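# Lurnby Reserves - match notes and player records

Records of the reserve side of a small amateur rugby club, kept as plain text so that anybody in the club can open them without special software. The notes are written by Nhung Đoàn after each game. The tables are kept by Khang Đàm.

## What is inside

- `matches.csv` - one row for each game, with opponent, ground, score and referee
- `players.csv` - name, usual position, first season with the reserves
- `notes/` - match reports, one text file per game
- `cup/` - the same things for the D'Amico Cup, which has its own rules for substitutes

Friendly games are in `matches.csv` with the letter F in the last column. We lost the team sheet of the away friendly in Wustlow, so the scorers of that day are missing. If you played there and you remember, please write to us.

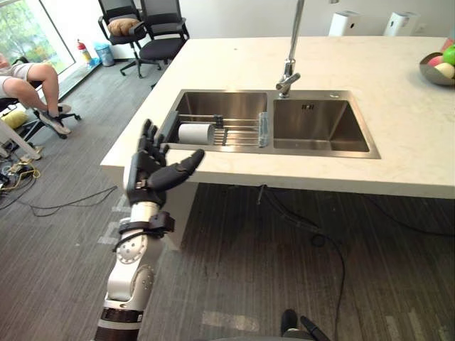 ## How the scores are written

Our score comes always first, also when we play away. A game which was stopped before 60 minutes has the score at the moment of stopping and the word "abandoned". Do not correct it to 0-0, the league counts it in a different way than we do.

Tries are given to a player only when the referee or both captains agreed. Penalty tries have no name. For the old seasons we used the paper book, and in some 10 games the handwriting of the conversions is hard to read. These rows have a question mark.

## Positions

We use the shirt number and not the name of the position, as people here use different names for 6 and 7. A player who changed position during the game keeps the number he started with. In cup games with 13 players on a side (it was allowed one season only), the column is empty.

## Known problems

- Two brothers have the same first letter, and the older reports mix them up.
- The Kanilel ground changed its name, but we kept the old one everywhere.
- Reports from September are shorter than the others - the season was starting and there was little time.
- Yellow cards were not written down in the first season.

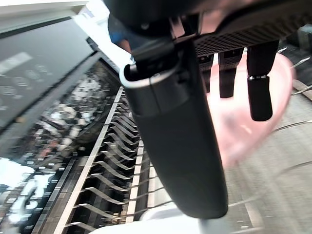

*Black gripper finger with a white cable looped near the top.*

## Use

You may copy the tables for your own club or for a newspaper. Please ask before you print a full report, some jokes in them are only for the team. Corrections are welcome, best with the name of the file and the line.

Last change: 10 Jul 2026

Contact: Khang Đàm, records | © Lurnby Reserves | Back to top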